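# Two arms or one?
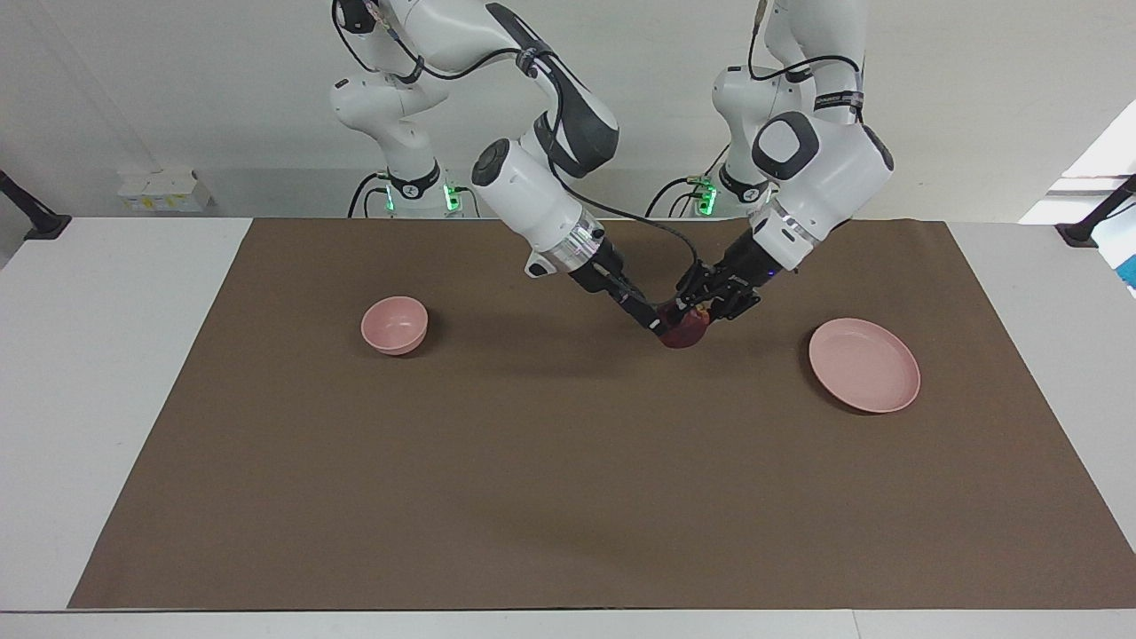

*Both grippers on the apple, bowl and plate waiting.*

The quote from Lemau came back on 5th August and I have been grumpy ever since. Two arms, two grippers, a service plan I can't make sense of, and a line for "integration" that costs more than my car did. Ynyr Foulkes thinks we should sign. I'm not there yet.

My problem is simple. We want to move fruit and small dishes at the Wullton site. One arm can pick up an apple. I've yet to see a job on our list that needs two, and the second arm nearly doubles the bill. Ynyr says we'll be sorry when the bigger items come along. Maybe. He said the same in June about the conveyor, and it's still in its crate.

Things I'd want in writing before any money moves:

- the price of spare gripper fingers (Eynon wanted 302 dollars a set, Manen 401)
- who pays for the table, mats and mounts
- how many hours of training we get, beyond the 11 in the quote
- what happens to the service plan if we buy only one arm

I've asked Lemau for a single-arm price. They sent me a brochure. I've asked again.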